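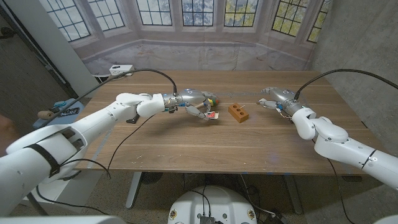
How wide should the holes in the block be for the stick to go in easily and still stand up?

Wide enough that the stick leans a little when you let go. A snug hole looks smarter on the drawing, but it makes you push, and then the whole block slides.

Wimau notebook, 23/10/2022

I have been going back and forth on that hole for longer than I'd like to admit, so it's nice to have it written down at last. We had the orange-brown block out on the long table again, with its three holes facing up, plus the light stick, the striped egg and the little red and white card. I do love this set. It's such a plain handful of things, and you can spend a whole afternoon on it without noticing that your tea has gone cold (mine did, twice).

The stick is 4 mm at the end we sanded. I'd like to leave it alone now and do any more fiddling on the block. If anyone has the Cledlow drawing, please put it back in the folder, as I was working from memory and my memory is fond of round numbers.

The table itself is holding up well. There are a few light scuffs and small spots on the top, nothing a finger would catch on, and I'm against refinishing it. The Mrema oil is lovely stuff but it made the last top so slick that the egg wandered off at the least nudge.
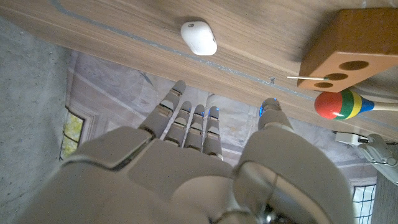 The egg and the card

The egg is still my favorite. Blue, yellow, green and red bands, so you can tell at a glance which way up it has ended up, and that saves a good deal of arguing. I weighed it on the kitchen scale at 47 grams and wrote that inside the lid of the box.

The card is harder than it looks. Lying flat on the wood it gives you next to no edge to get under, and I keep wanting to bend up a corner, which I suppose would be cheating. I tried a slightly thicker stock 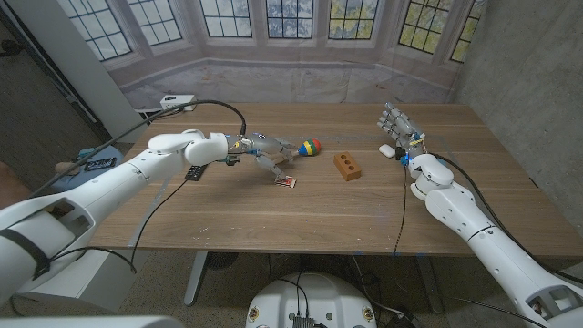 from the Drarkulance sample pack and liked it better, though the red came out duller than ours. Perhaps worth asking whether they do a brighter one before we order 30 of them.

The window backdrop can stay up, by the way. I've grown very attached to those trees and that bit of sky, and it makes the room feel bigger.

Still to do: find the drawing, label the spare sticks, get more fine sandpaper.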